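Bravorside sleep workshop - notebook, November, second mask-fit session

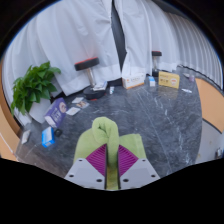 Green towel, folded, on the marbled table.

Started 09.40 with Ryszard Głowacki on the other bench. Today was all leak testing on the nasal pillows, small and medium, using the Gruvholm head form at the low pressure setting first and then stepping up. I've been looking forward to this one for weeks!

Small pillows: lovely. Seal held on the straight-ahead position and on the left side, with a tiny whistle when the head form was rolled right over. Leak at top pressure came out at 41 on the meter, then 44 on the repeat, so the two runs agree far better than anything we got with the old strap (I had to check I hadn't copied the same line twice).

Medium pillows: not so good. The hose drags the left pillow down as soon as the head turns. Ryszard clipped the hose above the crown and the whole thing settled at once - such a simple change, and I think a restless sleeper would notice it straight away. Want to try the same clip on the full-face mask.

Humidifier next. Lurerow chamber filled with 1000 ml of distilled water, lid seal greased, left running while we had a tea. Some rain-out in the hose near the elbow. Chareonsuk hose cover went on after that and I could find far fewer drops, though the room had warmed up by then so it isn't a fair comparison. Repeat first thing, with the window open.

Strap tension: still guessing. Two fingers under the strap is what we tell people, but Ryszard's two fingers are not my two fingers. He is making a little spacer.

To do: order more small pillows, re-zero the meter, write up the hose clip properly with a sketch.

Packed up 16.15.

Recent entries
Chin straps, first look
Ramp settings and dry mouth
Cleaning the filters - what we use now
Side sleeping and hose length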